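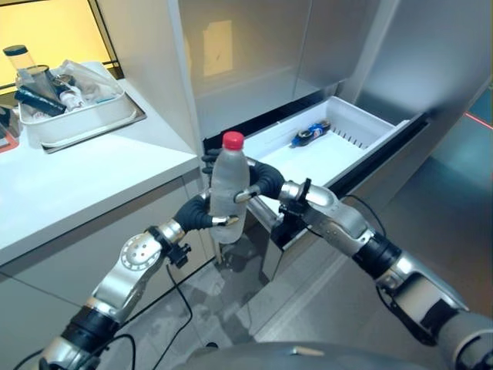

Consumer Science 200
Handout 4: Reading the claims on bottled water

Bring this to class with your own notes on it. We will go through the two labels line by line and I will ask people at random what they made of them.

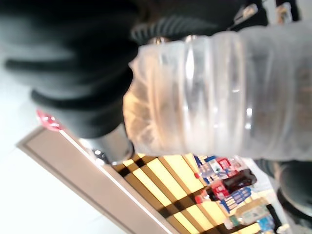

Shagufta Jadoon
Instructor, Consumer Science, Kotinton Community College
April 2018

1. What is being sold

Start with the price. In most towns with a decent public supply, a bottle costs many times what the same amount would cost from the tap. That alone proves nothing. People pay extra for being able to carry the thing, for having it chilled, and for not having to find a fountain, and those are fair reasons to spend money. My complaint is with the labels, which rarely mention convenience and have a great deal to say about purity and health.

So keep two questions apart when you read. Is the water safe to drink? Is it better than what you have at home? A label will often answer the first and let you believe it has answered the second.

2. Words that do very little work

Pure. Compared with what? All drinking water has something dissolved in it, and water with nearly everything taken out tastes flat to many people. Some brands remove the minerals, put a few back, and then advertise both steps.

Natural. Arsenic is natural.

Premium. A statement about the price.

Crisp, clean, smooth. These are opinions about taste. You may agree with them, but you can't check them, and neither can anyone else. That is partly why they are used.

Electrolytes. Salts, mostly. Look for the amount. If the panel shows zero or close to it for sodium and potassium, the word is on the front for decoration, or the salts are there for taste. A person who has eaten lunch has probably had far more.
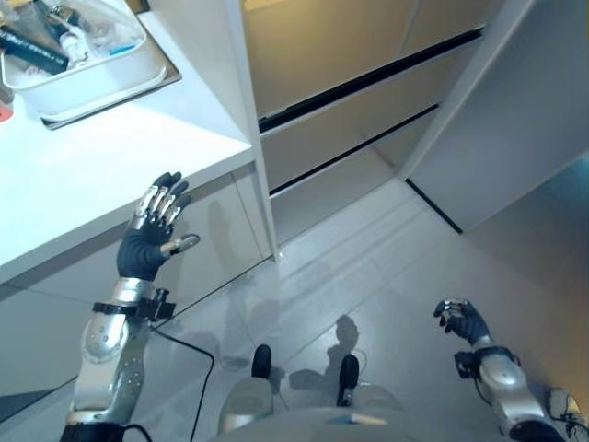 Words like "spring" and "purified" are another matter. Many places have rules about when a seller may use them, so they do carry some information. What they tell you is the source or the treatment. They don't tell you the result is any better for you, and a mountain on the label is only a drawing of a mountain.

3. Two cases

Case A: Pevormont. The leaflet says that "41 percent of drinkers felt more refreshed within a week." Write down what is missing before you read on.

My own list: How many drinkers were there? More refreshed than when, or than whom? Did they know which water they had been given? Were they drinking more than they normally would? Anyone who drinks too little and is then handed free water may well feel better, and tap water would probably have done the same job. There is also the matter of the other 59 percent. If well over half the people in your own study noticed nothing, I would want to hear about them.

Case B: Ultavine. This one looks more careful, because it gives a sample size. The company says it asked 1000 people and that they preferred Ultavine on taste. Good, we have a number. Now turn to the small print, where the survey is credited to Mughal, the marketing firm that also runs the Ultavine account. Respondents were existing customers. They were offered coupons. A large sample chosen badly is still chosen badly, and making it larger only makes the wrong answer look more solid.

I don't say either company is lying. Both claims could be perfectly true as written – and still give you no reason to buy the water.

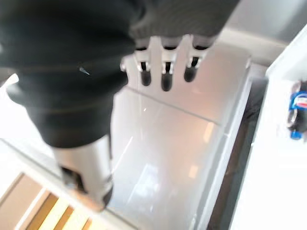
4. A taste test you can run yourselves

Work in groups. Use three waters, one of them from the tap, all at the same temperature. Let the tap water stand in an open jug in the fridge overnight, as this often gets rid of the chlorine smell. One person pours up to 100 ml of each into matching cups, marks the bottoms and leaves the room. Someone who did not see the pouring hands them out.

Each taster ranks the three, then does it again with the cups in a different order. The second round matters more than the first. If your favorite changes between rounds, you don't have a favorite, or not one worth paying for.

Please don't report your result as "tap water is just as good." You will have tested taste, on a handful of classmates, on one afternoon. I will mark down groups who claim more than that, exactly as I would mark down Pevormont.

5. For next time

Find one water claim in a store or online and copy it out word for word, small print included. Underneath, write what evidence would change your mind about it, in either direction. Half a page is plenty.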